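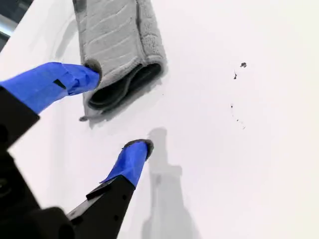 Figure 1. Gripper and folded gray cloth on a white surface.

4.2 Stage names and the second record

The singers in our sample changed names more often than their labels admitted. Of the 75 careers we coded, 33 involved a change of billing between the first record and the second. Most of these were small - a dropped surname, an added initial - and drew no comment in the press. We treat them as changes all the same, as shops filed the records under whatever name was printed on the sleeve.

Deisy Carhuamaca is the clearest case. She recorded two singles for Climum under her full name, then signed with Neves and appeared on her first album as Deisy C. The album was reviewed as a debut. None of the three reviews we found mentions the singles, although one of the songs is on both. When the singles were reissued, Climum printed the shorter name on the labels but left the full name in the writing credits.

Interviews from the period give different accounts of the change. In the Sosley radio interview, aired on a Sunday evening, she says that the label asked for it. In a later fan newsletter she says the idea was hers and that she had used the short form on stage for over 2 years. We coded the case as "disputed" and kept it out of the totals in Section 4.3.

Bands were handled separately. Where a lead vocalist left and the group went on under the old name, we counted no change for the group and opened a new entry for the singer. Puvley, which had 3 lead vocalists in all, therefore accounts for four entries. Removing the band from the sample does not alter the order of the results, but it does lower the share of singers who went back to an earlier name.

Related articles
Songwriting credits on reissued singles
Fan newsletters as a source for music history
When the lead vocalist leaves
Radio interviews and the problem of dating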